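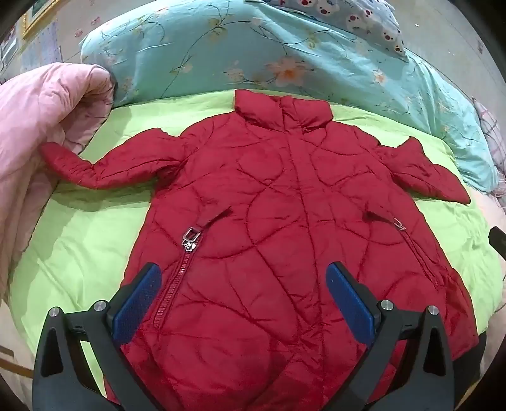 A comment under the last entry says that a compressor dehumidifier in a cold back bedroom is a waste of electricity, that the coil ices over below a certain temperature and the machine then spends half its time defrosting itself, and that I would do better to open the window for ten minutes twice a day and leave the door ajar. I have read it several times. Most of it is correct, so the plan for this month has changed a little and I will set down what was done and what was measured.

Background, as I will forget it otherwise. The back bedroom has two outside walls, one of them facing north. The wardrobe stands against the north wall. At the end of last winter there was grey mould on the plaster behind it, a patch at skirting height and a second one higher up in the corner, and the coats at that end of the rail smelt of it. I washed the wall, painted it and put the wardrobe back where it was, which in hindsight was a poor decision.

The Zasis loggers have now been in place for 38 days. One is on the bookshelf at chest height and the other is taped to the wall behind the wardrobe. They record temperature and relative humidity and nothing else. The shelf logger shows a room that is cool but reasonable. The one behind the wardrobe follows the same curve several degrees lower, and its humidity trace sits well above the shelf trace for nearly the whole period. There is no leak. The air is the same air, it has been cooled against the wall, and it can hold less water there. I worked out the dew point for both and they agree to within the error of the sensors, so I am satisfied that neither unit is faulty.

The lowest wall temperature so far was 7 degrees, just before dawn, on the coldest night of the period. On that night the surface was at or below the dew point until the heating came on. The skirting was wet to the touch when I checked it.

Yesterday the wardrobe was emptied and moved. Everything from the rail went elsewhere: wool coats over the banister, the red quilted jacket laid out flat on the bed with the others' scarves and gloves in a bag on the landing. The wardrobe itself is heavier than I remembered and had to be walked across the carpet one corner at a time. It now stands against the inside wall, next to the door. There is a gap behind it that I can get my hand into. The old position has left four deep dents in the carpet, and the back panel has a tide mark along its lower edge which I had not seen before.

The panel was wiped down and left to stand. I did not use bleach on it. The board is unsealed on that side, and I would only have been adding water to it.

As to the machine. The Hemia cost 149 pounds and is a small compressor type. The plate on the back gives 180 watts. I have had it on a plug-in meter and the plate figure appears to be a fair one when the compressor is running, with the fan alone drawing very little. The comment is right about icing. I took the front grille off early this morning after a cold night and there was a rim of frost along the bottom of the coil. The defrost cycle cleared it, but during that time no water was being collected and the fan was still going. In a warmer room this would not arise.

What I had not tried was moving it. The bathroom and the kitchen are where the water gets into the air, and both are warmer than the back bedroom. The Hemia now stands on the landing outside the bathroom, with the bedroom door open, and runs after showers and while washing is on the rack. The tank filled faster on its first evening there than it had on any evening in the bedroom. One evening is not a result. I have written it in the book all the same.

The tariff has a bearing on this too. Zira charges less overnight, and I had been running the machine then for that reason, on a timer. The cheap hours are also the coldest hours, when it is at its least efficient. I should have noticed this sooner. I have not done the sum properly, but at the power concerned the saving is small enough that I would sooner run it when it works. The timer has gone back in the drawer.

Window opening has been started, morning and evening. The shelf logger shows it plainly: humidity drops within a couple of minutes of the sash going up, then creeps back over the following hours once it is shut. Temperature dips as well, though less than I expected, and recovers quickly. The walls and furniture hold their heat and only the air has been changed. On a mild wet evening the drop was hardly visible, outside air at that temperature being not much drier than what it replaced.

Called in at Tarawneh for foam strip and a trickle vent. They had the strip in the wrong width and no vents in white - brown only, to order. Bought the strip anyway and cut it down. It is on the loft hatch, where there was a draught that did nothing useful. Also bought a second hygrometer of the dial sort for the kitchen. It reads high compared with the Zasis units when placed beside them. I have marked the offset on the back in pencil and will check it again with the salt method when I can find a jar with a lid that seals.

Insulating the inside of the north wall has been suggested to me by more than one person. I am putting it off. Done badly it leaves a colder wall behind the board and the same water finding its way to it, only out of sight. I want to know first whether the gutter above that wall is doing its job. There is a green streak on the brick below the joint, visible from the lane, and it has been there since at least May.

Left to do:

Empty the tank before bed.
Move the wall logger down to skirting height and leave the tape off the sensor holes this time.
Ladder, gutter, first dry morning.
Decide which coats go back on the rail. The wool ones want a brush first and the long grey one may have to go altogether, as the lining has spotted.
Ring about the trickle vent in brown.

Shelf logger at ten this evening: steady. Wall logger: still the higher of the two, with the gap between them narrower than at the same hour yesterday. The wind has gone round to the west and it is milder out, so I am not putting that down to the wardrobe yet.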